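Frequently Asked Questions

I get a lot of the same emails about my mail-order seed swap, so I finally sat down and typed the answers out in one place. If yours isn't covered, write to me at the address on the contact page. I'm slow in spring, fair warning!

Who runs this thing?

Me, Zanele Sithole, out of the back half of my house in Lellbridge. I started the swap with my neighbors' bean seeds and a shoebox, and it kind of got away from me. The list now has 1198 varieties on it, and yes, a silly share of those are still beans.

How does the swap work?

You send me packets of seed you saved yourself, and I send you back the same number of packets from the list. So if you mail me six, you pick six. Put your wish list in the envelope with a couple of backups, please, because the popular tomatoes go fast and I'd hate to guess what you'd like.

Is there a limit on how many I can send?

25 packets per envelope. I used to let people send whatever they wanted, and then one January a carton landed on my porch and I lost an entire weekend to squash. (Great squash, though.)

Do I have to pay anything?

Just return postage. Tuck a stamped, padded envelope in with your seeds, addressed to yourself, and we're square. Plain envelopes get chewed up in the sorting machines and big seeds like peas and beans come out as crumbs, so please go padded.

What should I write on my packets?

The name of the plant, the variety if you know it, the year you saved it, and anything odd about growing it. "Purple, climbs, my uncle loved it" is a perfectly fine label. I'd much sooner have that than a fancy Latin name with no year.

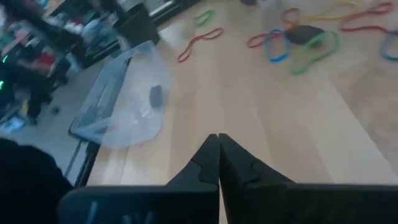
Pencil is better than pen, by the way. Ink fades or smears over a few seasons, and I've got a whole drawer of mystery lettuce to prove it.

How dry do the seeds need to be?

Drier than you think. A bean should shatter when you hit it with a hammer, and if it just squashes, give it another couple of weeks on a plate somewhere airy. For small stuff like lettuce or basil I leave them out in a paper bag for at least two weeks after cleaning. Damp seed goes moldy in the mail and takes its neighbors down with it.

Can I send hybrids, or seeds from supermarket vegetables?

I'd skip them. Seeds from a hybrid won't grow into the plant you saved them from, or not reliably, and it's a letdown for whoever gets them. Same goes for squash and pumpkins if you had different kinds flowering near each other. They cross like crazy, and you can end up with something that looks lovely and tastes like a wet book.

What's the Radebe bean that everyone keeps asking for?

Ha, okay. It's a brown and cream climbing bean that came to me from a family of that name, and it's wonderful in soup. I hand out 300 packets a year and that's it, one to a household. It's usually gone before the end of January, so ask early.
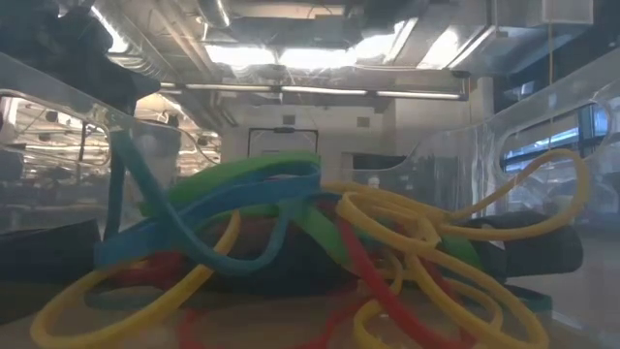
I do keep a waiting list for it, and anyone who sends a few of their own back the next fall goes straight to the top.

How long will my seeds keep?

Onions and parsnips, a year or two at best, so sow those right away. Beans, peas and lettuce are usually good for three or four, tomatoes for longer than that. Keep them cool, dark and dry. A jar in the fridge is great if you have room, but let the jar warm up before you open it or you'll get water beading on everything inside.

Do you ship outside the country?

No, sorry! The rules on mailing seeds across borders are a headache and I'm one person. If you're overseas, try asking at a local garden club or library, a lot of them have swaps now.

What happened to the old Plekley website?

It shut down and I moved everything here. Your old login won't work, but you don't need one anymore. The list is just a page you can read and print.

When does the list get updated?

Twice a year, once after New Year's and once in late summer. The current list went up on January 3, 2023.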